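Prindmont Fleet Workshop, Buchanan depot
Diesel exhaust and emissions inspection: checklist with comments
Unit 52, light commercial van, diesel
Inspected by: Harish Agarwal
Reviewed by: Annelies Sutter
Month: January

Before starting

1. Park brake on, wheels chocked, bay extraction running. PASS
2. Odometer and fault memory recorded before any codes are cleared. PASS
Comment: One stored code for the differential pressure sensor, not current. Freeze-frame data saved to the job card.
3. Engine oil level between marks. PASS
Comment: Level is at the upper mark. Recheck at next service for fuel dilution, as this van does short runs out of Sitham.

Exhaust system, cold

4. Manifold and turbo outlet joints free of soot tracking. PASS
5. Flexible section, no broken braid. ADVISORY
Comment: Braid fraying on the lower side, no leak at idle. Replace within 60 days.
6. Hangers and heat shields secure. FAIL
Comment: Rear shield bolt missing. Fitted new bolt and washer, retested, PASS.
7. Particulate filter housing, no dents, cracks or signs of tampering. PASS
8. Pressure sensor hoses, correct routing, no splits. FAIL
Comment: Upstream hose hardened and split at the clip. Replaced. Probable source of the code at item 2.

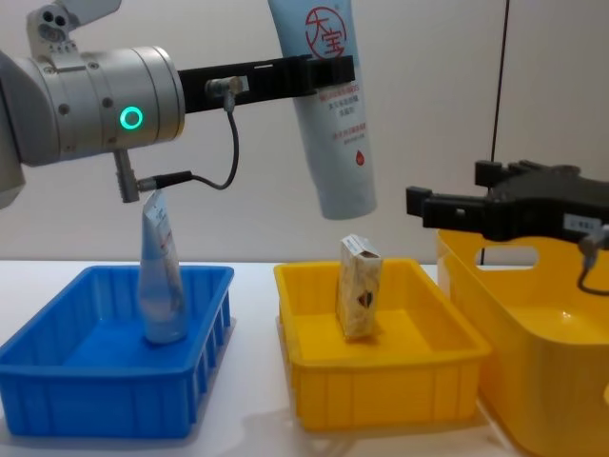
Reading time: 5 minutes

SCR and dosing

9. Fluid tank cap and seal in good condition. PASS
10. Fluid quality by refractometer. PASS
11. Injector free of crystal build-up. ADVISORY
Comment: Light white deposit at the nozzle. Cleaned with warm water. Do not scrape.
12. NOx sensor harnesses clipped clear of the exhaust. PASS

Running tests, engine at operating temperature

13. Idle speed stable, no visible smoke. PASS
14. Smoke opacity, free acceleration. PASS
Comment: Printout attached to job card. Prirkar meter used, calibration label in date.
15. Engine control software version matches the manufacturer's current listing. NOT COMPLETED
Comment: Scan tool lost connection twice. Vehicle is not to be signed off as compliant until the version has been read. Booked for Monday, 7.30 am.
16. No aftermarket tune or bypass module fitted. PASS
Comment: Visual check only. To be confirmed with item 15.

Result: HELD, item 15 outstanding.

Reviewer's note (A. Sutter): Item 8 repair accepted. Please write the hose part number on the card, it has been left blank. Labour and parts to date come to $985, charged to the depot and not to the driver's cost centre.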